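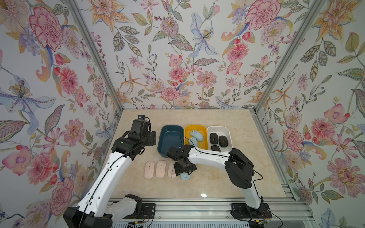 Computer mice grouped by color, with light-blue ones in the yellow bin and black ones in the white.

The Second Life of Office Equipment

2023-05-01

When an organization moves to a new building, its planners give most of their attention to floor space, leases and the date on which the telephones must work. The contents of the desk drawers are considered last. Keyboards, mice, adapters, headsets and power cords are swept into cartons during the final week, and many of those cartons remain sealed for years.

The town of Milberg faced this problem when it brought its municipal departments under one roof. The former tax office, the public works annex and two branch libraries were to close, and 140 workstations had to be transferred or retired. Computers and monitors appeared on the town's asset register. Smaller items did not, having been bought over the years from departmental supply budgets and never recorded.

Mamta Mishra, who directs administrative services for the town, asked for a complete review before any purchase orders were approved for the new building. "We were preparing to buy equipment that we very likely had," she said. "There was no means of checking. Each department knew its own closet and had never looked into the one next door."

A common standard

The review began in September and was carried out in 11 locations. Staff were asked to bring forward everything that could be plugged into a computer, whether or not it was thought to work. Items were then placed in one of four classes: ready for use, in need of cleaning, in need of repair, and for recycling.

The classes were borrowed from Guérin, a regional school district that had completed a similar exercise and had published its procedures for other public bodies. Ludivine Charpentier, the district's purchasing officer, advised Milberg during the first month. She recommended that the town test each item on the day it was received and that it refuse to create a fifth class for undecided cases.

"An undecided shelf fills up first," Ms. Charpentier said. "In our schools it held broken projectors from before I was hired. If an item cannot be tested by the end of the day, it goes to repair, and the repair technician makes the decision."

Cleaning proved to be the slowest stage. Keyboards from the public counters required their keycaps to be removed and washed, a task that could occupy most of an hour when the model was an old one. Mice were wiped down, their undersides cleared of dust, and their buttons and scroll wheels tried on a test machine. Cables were measured, tied and labeled by length. Headsets presented a separate difficulty, as the ear cushions could not be cleaned to the standard set by the town's health office and replacements were sold only in large packs.

What the town kept

By the close of the review, Milberg had cancelled its planned order for keyboards and mice and had reduced its order for monitor cables by 56 percent. A smaller order for docking stations went ahead in full. The older stations did not fit the laptops that the town had selected, and no use was found for them within the departments.

Surplus equipment in good condition was offered first to the public libraries and then to registered community groups. Almost 100 keyboards left the town's stores in this way. Remaining material was sent to Tekley, a recycling firm under contract with the county.

The financial results were modest in relation to the cost of the new building, and the finance department has been careful to say so. Timothée Chauvin, the deputy finance director, noted that staff time had not been charged to the project and that a full accounting would reduce the savings. He nevertheless supported a permanent arrangement. "The old practice was also costing us staff time," he said. "It was simply spread among people who spent an afternoon looking for an adapter."

Keeping the shelves in order

The town has set aside a storeroom on the ground floor of the new building, with a supply clerk in attendance on weekday mornings. Departments return unused items there and draw from the same stock. Requests are entered in Tudunix, the software already used for vehicle and room bookings, which spared the town the expense of a separate system.

Ayten Kırmızıgül, the supply clerk, arranges the shelves by connector type first and by age second. An earlier layout followed the names of the departments and was abandoned after several weeks, when employees continued to treat each shelf as their own.

Some questions remain open. The police department keeps its own stores under separate rules and did not take part in the review. The libraries have asked whether patrons might borrow surplus equipment for home use, and Shivam Rana, who manages the branch on the east side, has drafted loan terms modeled on those for audiobooks. The proposal is with the town attorney, and a reply is expected before the summer reading program opens.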